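July, a little past 11 at night

I should be asleep, but the spreadsheet finally adds up and I want to get this written down while I still remember why I picked what I picked. The second arm is going to happen! Maybe not this month, maybe not even by the end of summer, but there's a row for it with a real number in it, and the total at the bottom comes out at 2102 dollars, shipping included. I stared at that cell for a good while. In May the same page was so far over what I had that I closed the laptop and went out to mow.

What changed is that I stopped pricing everything as if I were building the whole bench at once. I went back through my notes from spring and crossed off anything that wouldn't be used in the first few weeks. The rolling base went (I love the rolling base, I have wanted it since I saw it, but the arm is going to sit in one spot). The spare controller went. The fancy tool changer went, came back on, and went again around dinner time.

So the choice is between Hamport and Pranovari for the arm itself. Hamport is cheaper up front and the grippers come in the box, and they answered both of my emails the same day, with drawings. Pranovari has the longer reach and a wrist I like better, a lot better if I'm being fair, but the gripper is extra, the mounting plate is extra, and the cable they want you to use is priced like jewelry. By the time I'd added it all in, Pranovari was well past the line. I made a third column with the Pranovari arm and a plate I'd drill myself, and it got close! Close enough that I spent an hour on it. Then I remembered what my drilled holes look like.

Hamport, then. I think. I wrote "Hamport" in pen on the pad, so it counts for something.

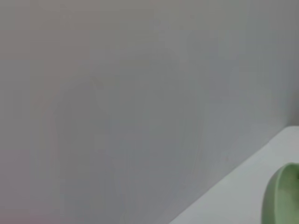 The other big line is power and safety, and I had it down as nothing at all until last week. I'd been running everything off the one strip. Two arms starting up together is a different matter, so there's now a proper supply on the list and a stop button for each side of the bench. McGrath down on the county road has the supply on the shelf and I can drive over and pick it up, no freight. I'd like to have it in the house before the arm ships, so that the day the box comes I can plug in and go.

Vikine was the nice surprise. I'd been dreading the cost of soft finger pads, as I go through them so fast, and Vikine sells them in packs of 5 for less than I was paying for a pair. I don't know yet if they'll hold up. I put two packs in the budget and left a bit of room under that line for the old kind in case they don't. If they're good I'll switch everything over and that saves me money every single month from then on, which goes straight into the jar for the rolling base. (See, still thinking about it.)

Things I still have to work out:

Where the second arm clamps on. I want enough overlap that both of them can reach the same cup, and enough space that they don't bump elbows when they park. I'll cut a cardboard circle for the reach and slide it around until I like it.

Whether to get the warranty. It isn't much, and I've never bought one for anything, but I've also never bought anything like this.

Light. One decent lamp on a stand is in the sheet as a maybe. I keep moving it from maybe to yes and back.

Storage for the recordings. I already fill a drive faster than I want to, and two arms means two wrist cameras. I put down one big drive and told myself I'd clear out the old runs first. We'll see.

I had thought planning would be the dull part, the bit to get through before the fun starts, and I've had such a good time with it. I know what a stop button costs now. I know four different names for the same connector. I like reading the parts sheets with my coffee and finding out that the thing I thought I needed is already included with some other thing.

The money side is all right too. If I put in the same amount I have been, and sell the old arm stand and the bigger of the printers, I can order in early fall without touching anything I shouldn't. The printer should go easily. The stand may take longer, it's heavy and somebody will have to come and get it.

Tomorrow: call McGrath before noon and ask them to hold the supply, measure the bench again, email Hamport about lead times and whether the plate bolts come in the box or not. And find the tape measure, I had it this morning and it isn't in the drawer.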